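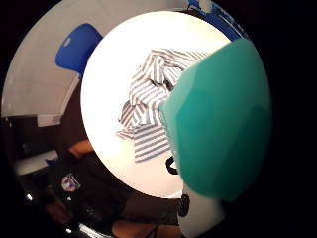
Wiping down the round table: cloth, bottle, order of work

Posted February 10, 2024

The white table gets used for everything, so it gets wiped several times a day, and for most of last year it still had a gray haze by evening. I assumed the cleaner was at fault and changed it twice. The haze stayed. What follows is the procedure I settled on after I stopped changing the cleaner and looked at the cloth and the amount of liquid.

The cloth

I use striped cotton cloths from Twal, bought as a pack of 11. They are sold as dish towels. Stripes have one practical advantage on a cleaning cloth: when it is folded, you can tell at a glance which panel is facing out, and you can keep the fold square by following the lines. A plain cloth loses its orientation after two turns and you end up wiping with the dirty side.

Folded in half twice, one cloth gives four outer and inner panels per side, eight in total. I rarely use more than half of them before the cloth goes in the wash. New cloths need washing before first use. Mine left lint on the first wipe and very little after the third wash, at warm, no fabric softener. Softener leaves a coating on cotton that reduces absorption and transfers to the tabletop. I suspect it was responsible for a good share of the haze.

The bottle

The cleaner goes in a trigger bottle, currently a 300 ml refill of the Uvlow surface concentrate mixed at the weak end of the range on the packet. I tried the strong end. It cleaned no better and left a film that needed a second pass with plain water.

Trigger heads vary more than the liquids do. The Mumau head I had before put out a narrow jet that pooled in one spot and ran for the edge. A head that gives a wide mist at arm's length will cover a small round table in up to 3 pulls. If the surface looks wet all over, that is too much.

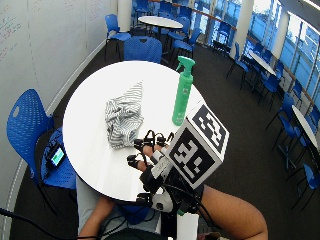 Order of work

1. Clear the table completely. Moving objects from one side to the other while wiping leaves a strip down the middle that never gets done.

2. Remove crumbs with a dry panel. Spraying onto crumbs makes paste.

3. Spray the cloth for a light wipe, the table for anything sticky. Leave sticky patches for a minute.

4. Start at the rim and go once around, then work inward in overlapping turns. On a rectangular table I would use straight passes, but on a round one straight passes miss the edge, and the edge is where hands rest.

5. Turn to a clean panel and repeat the rim only.

6. Dry with the last unused panel.

Afterward

The cloth should be hung open over a rail. Left in a heap it stays damp in the folds and smells by the next morning — I have tested this more often than I intended to. The chairs get the same cloth before it goes in the wash, mainly the handle hole in the back, which collects more grime than the seat.

I still have a Jalta microfiber cloth for the window and may try it on the table next. It grabs slightly on the dry pass, and it can't go in the same load as the cotton.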